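방사성 폐기물은 왜 그냥 버리면 안 될까?
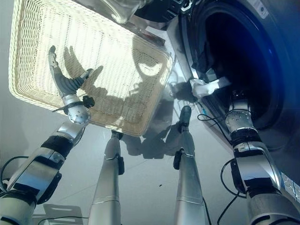 인쇄하기 | 이메일로 보내기

글: 모아타즈 벤무사

쓰레기통에는 웬만한 것이 다 들어가요. 바나나 껍질, 부러진 자, 어머니께 보여 드리기 싫은 시험지까지요. 그런데 동네 쓰레기통이 절대로 받아 주지 않는 쓰레기가 하나 있어요. 바로 방사성 폐기물이에요.

세상 모든 것은 원자라는 아주 작은 알갱이로 되어 있어요. 대부분의 원자는 얌전해요. 하지만 어떤 원자는 속이 불안정해서 가만히 있지 못하고, 에너지를 밖으로 내보내면서 다른 원자로 바뀌어요. 이때 나오는 것이 방사선이에요. 수업 시간에 꼼지락거리다가 지우개를 튕겨 보내는 짝꿍을 떠올리면 비슷해요. 다만 방사선은 지우개와 달리 눈에 보이지 않고, 많이 맞으면 몸속 세포가 다칠 수 있어요.

방사성 폐기물은 어디서 나올까요?

원자력 발전소만 떠올리기 쉽지만 병원이나 연구소, 공장에서도 나와요. 에드빌이라는 도시의 병원을 예로 들어 볼게요. 이 병원에서는 몸속을 살펴보는 검사에 방사성 약을 조금 써요. 검사가 끝나면 장갑과 주사기, 솜이 남는데, 여기에 약이 묻어 있을 수 있어요. 그래서 따로 모아 두어야 해요. 장갑 입장에서는 꽤 출세한 셈이지요.

기다리는 것도 일이에요

방사성 물질은 시간이 지나면 약해져요. 양이 절반으로 줄어드는 데 걸리는 시간을 '반감기'라고 해요. 반감기가 몇 시간인 것도 있고, 약 30년인 것도 있고, 수만 년인 것도 있어요.

계산을 해 볼까요? 반감기가 5일인 물질이 있다면 5일 뒤에는 절반, 10일 뒤에는 절반의 절반, 15일 뒤에는 처음의 8분의 1이 남아요. 방 청소도 이렇게 기다리면 저절로 되면 좋겠지만, 양말에는 반감기가 없어요. 제가 해 봐서 알아요.

에드빌 병원에서 폐기물 창고를 맡은 헤미 핼리데이 씨는 상자마다 날짜와 물질 이름을 적고, 측정기로 방사선을 재요. 무슨 일을 하느냐고 조카가 물었을 때 "상자가 심심해질 때까지 기다려"라고 대답했대요. 조카는 그 뒤로 더 묻지 않았다고 해요.

오래가는 폐기물은요?

창고에서 기다려서는 끝이 안 나는 것들이 있어요. 특히 발전소에서 쓰고 난 핵연료는 방사선이 세고 뜨겁기까지 해요. 그래서 먼저 깊은 물속에 넣어 여러 해 동안 식혀요. 물은 열을 식혀 주고 방사선도 막아 주니까 일을 두 가지나 하는 거예요. 식힌 다음에는 두꺼운 금속이나 콘크리트로 만든 튼튼한 통에 옮겨 보관하기도 해요.

아주 오래가는 폐기물은 땅속 깊은 곳, 단단한 바위 안에 묻는 방법이 꼽혀요. 어디에 묻을지는 어른들이 오랫동안 의논하는 중이에요. 어른들의 의논에도 반감기가 있는지는 아직 밝혀지지 않았어요.

낱말 풀이

원자: 물질을 이루는 아주 작은 알갱이
방사선: 불안정한 원자가 내보내는 에너지
반감기: 방사성 물질의 양이 절반으로 줄어드는 데 걸리는 시간

2024년 2월 23일

인쇄하기 | 이메일로 보내기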